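Section 7. Cloth slips or tears during recording: finding and clearing the fault

Read this section before you continue to work with a pair of Tiris hand grippers that dropped a cloth, closed by itself, or did not open when the trigger was released. It applies to grippers with firmware 20 and later. For older firmware, use the sheet that came in the carton.

7.1 What the fault looks like

The fault was reported first from the Iditz site, in folding work with bed linen and large covers. One gripper of the pair held the cloth normally. The other one closed fully, showed the correct force in the log, and then lost the corner when the operator began to stretch. In two cases the jaws stayed closed after the release and the operator pulled the fabric out by force. The fabric tore, and one operator had a pinched finger.

The log entry for this fault is code 333, "jaw position not confirmed". Please note that the code is written only at the end of the recording. During the work you will not hear any signal. The green light on the head does not help you here either – it shows power and link, and it stays on with the fault.

CAUTION: Never put a finger between the jaws to free a cloth while the gripper has power. The jaws can close again without warning if code 333 is present.

7.2 Stop the work safely

1. Stop moving both hands. Do not shake the gripper.
2. Lower both grippers together until the cloth rests on the bed or table.
3. Release both triggers and wait for two seconds.
4. If the jaws open, lay the cloth aside and go to 7.3.
5. If one jaw stays closed, switch off this gripper at the base. Keep the other one on, so that the log is saved.
6. Turn the jaw release by hand, slowly, until the cloth is free. If it needs strong force, stop and go to 7.6.

Note: Do not delete the recording. Mark it as failed. The service department at Bednárik needs the failed recordings more than the good ones.

7.3 Check the hold with a large cloth

Do this check with a cloth that is wider than your shoulders. A small towel is too light and will not show the fault.

1. Pinch one upper corner with each gripper. Take the cloth at the tips of the jaws, with the heads turned toward each other.
2. Raise both hands to the height of your chest.
3. Move the hands apart until the top edge is nearly straight. Do not pull more after this.

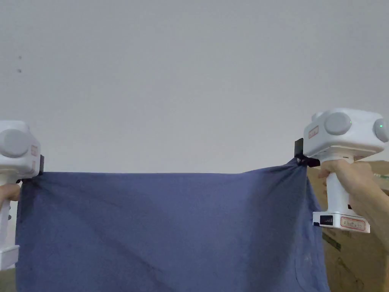
4. Hold this position and look at the two corners, one after the other. A corner that creeps out of the jaws, even slowly, is a failed check.
5. Lower the cloth and repeat with the left and right corners exchanged. If the slipping stays with the same gripper, the gripper is at fault. If it moves with the corner, the cloth has a thick hem or a smooth coating, and the gripper is probably in order.

Note: Bunching the corner gives a stronger hold, but it also hides a weak jaw. For this check, take as little fabric as you can.

7.4 Check the jaws and the screws

In most of the returned grippers the reason was a loose screw in a finger. When it turns out a little, the finger leans to the side and the tips do not meet evenly. The motor reaches its force, but the force goes into the joint and not into the cloth.

1. Switch off the gripper and remove the battery.
2. Press each finger lightly from the side. A small movement is normal. If you hear a click, a screw is loose.
3. Tighten the screws with the key from the Cuvetti tool bag, part 941. Turn only until you feel resistance. Too much force breaks the thread, and then the whole finger must be replaced.
4. Wipe the inner side of both tips with a dry cloth. Do not use alcohol.
5. Put the battery back, switch on, and open and close the jaws three times with nothing between them.

CAUTION: Do not use thread glue. It attacks the black material of the fingers.

7.5 Check with the camera view

The jaw camera is the best tool to find a finger that leans, because it always looks from the same place. Open the live view on the computer and pick up a fold of cloth from a flat surface. A bed is good for this.

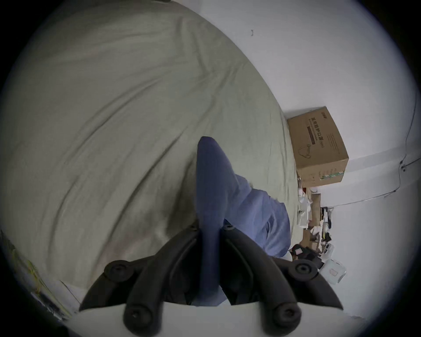
Judge the position of the fingers before you judge the cloth. The two fingers should come from the lower corners and make a wide V, and the left side should mirror the right side. Straight lines near the rim will look bent, and this is a property of the lens and not a fault. Then look at the held part. Blue cloth pinched into a narrow upright fold between the tips, as in the view printed with this step, is what you want to get: the fold stands in the center and the rest of the fabric spreads out freely. If your fold leans strongly to one finger in every attempt, go back to 7.4.

Keep the same surface for all attempts, and change the cloth only after the gripper has passed.

7.6 When to send the gripper back

Send it back if:

- code 333 comes again after the screws were tightened;
- the jaw release does not turn by hand;
- a finger has a crack, also a very small one;
- the gripper was dropped on a hard floor and the fault started after this.

Pack both grippers of the pair, also if only one is bad, as they are calibrated together. Take out the batteries and pack them separately. Write the log number on form 22 and put it on top, inside the box.

Section revised 12/19/20. The caution in 7.1 is new.

Related items

Section 6. Pairing left and right grippers
Section 8. Cleaning the lens and the jaw tips
Battery does not charge in the base
Form 22: return of a gripper pair
Key 941: how to order a spare
Tiris service notes, January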